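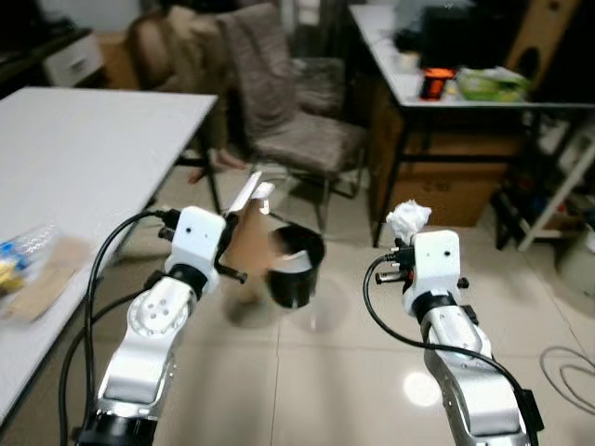

A two-arm tidying run, with a paper cup in the left gripper and a crumpled tissue in the right.

Wiki > Robot Learning > Methods > Skunder method

Articles - Topics - Recent changes - Contributors

The Skunder method is a way of teaching a two-armed robot to pick up household trash by showing it short pieces of a job and letting it work out the order for itself. I've been using it for a good while now, so I'm writing this entry the way I'd explain it to a friend. Feel free to fix my wording!

The name comes from the project at Tirnovach where Esko Partanen first tried it. His idea was pretty simple - record each arm's work as its own little clip (grab a cup, grab a tissue, let go over a bag) and train on the clips before you ever train on a whole cleanup. Older setups wanted the full job in one take, and one fumble near the end meant throwing the lot away.

Training happens in 2 stages. In the first, the model sees 200 clips per arm, shuffled. In the second it gets 35 complete cleanups, and this is where it learns things like keeping hold of a tissue with one arm while the other one is busy with a cup.

The first write-up gave a success rate of 79 percent on rooms the robot hadn't been trained in. I like that number, but it only covers light stuff such as paper cups and tissues. Shiny floors pull it down, and so does anything see-through.

A later version, usually called the Grgić variant, lets both arms share one memory of what has been picked up already. It's slower to train and I find it fussy about camera angle, though it does drop fewer things. Brosetia put out a version for single-arm machines in February, and I haven't had a chance to try that one yet.

See also: Imitation learning, Two-arm grasping, Clip shuffling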